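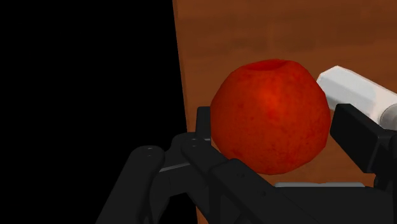
Kasley Community Help
Topic: Manipulation research, simulation methods

Success rates from scrambled tabletops: what do they tell us about the policy?

Posted by Amra Đorđević

Our group is preparing a grasping study in simulation and intends to follow the evaluation method set out in the Drirarham report. As I understand it, a policy trained on tidy tables is tested on tables where unrelated household objects have been added at random, and the difference between the two success rates is reported as the "clutter gap". The report gives results over 944 trials, of which 269 were run on tidy tables and the remainder on cluttered ones.

I have two concerns. The first is that the groups are of very different sizes, and I am not certain that the gap can be read directly. The second is that the object to be grasped is also drawn at random, so that an apple in one trial may be compared with a salt shaker in the next. Is the method considered sound in this form, or should we modify it before we begin? We have access to one workstation and would prefer not to repeat the full set of trials.

Tyson Morin

The unequal groups are not an error in themselves. The cluttered condition has far more variation in it, and it is reasonable to spend more trials there. What you should not do is report the gap as a single figure without an interval. The interval will be governed largely by the smaller group, and readers are entitled to see how wide it is.

Your second concern is the more serious one. If targets are drawn independently in each condition, some part of the gap will reflect the objects and not the clutter. We met this difficulty at Flenex and adopted a paired design, which I would recommend to you. The procedure is as follows.

1. Fix the target, its starting pose and the random seed for the arm. Save these as one record.

2. Run the record on a tidy table, then run the same record with clutter added. The target must remain in its original pose; if an added object overlaps it, discard that layout and draw another. Our layouts place items of very different height and outline on one table, for instance a toaster, an antler, a potted plant and a fork, so that the clutter does not consist only of small, rounded things.
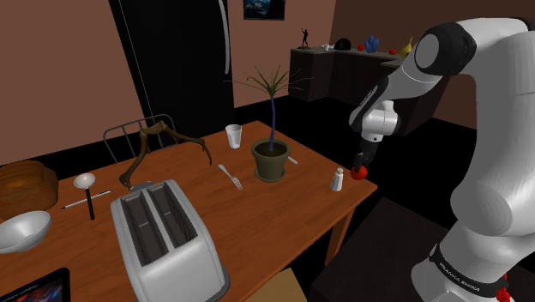
3. Score both runs with the same rule. Ours requires the target to be held clear of the table for 3 seconds. A lift that ends in a drop is recorded as a failure, and the layout is kept for inspection.

4. Analyse the pairs in which the two outcomes differ. Pairs that succeed twice or fail twice say little about the effect of clutter, although they should still be reported.

With this arrangement you will need fewer trials for the same precision, which may settle the matter of the workstation.

Bujar Janevski

Just use more seeds. We never bothered with pairing and the numbers came out fine.

Borislav Dimitrov

I support the paired design, with one reservation. It controls for the target but not for the camera. In the Todorova trials we kept 2 views, one from the gripper and one from the side of the table, and found that tall objects affected the side view a good deal more. A policy that relies upon the side view will therefore show a larger gap for reasons that have little to do with grasping. We now record, for each layout, whether the target is visible from each view at the start, and we report the two cases separately — the additional labour is small if it is done when the layout is generated.

I would also ask that you publish the discarded layouts. Step 2 removes the most crowded tables, and a reader cannot judge the result without knowing how many were removed.

Amra Đorđević

Thank you. We will adopt the paired design and record visibility at the start of each run. The first set is planned for June, and I will post the layout files to this page when they are ready.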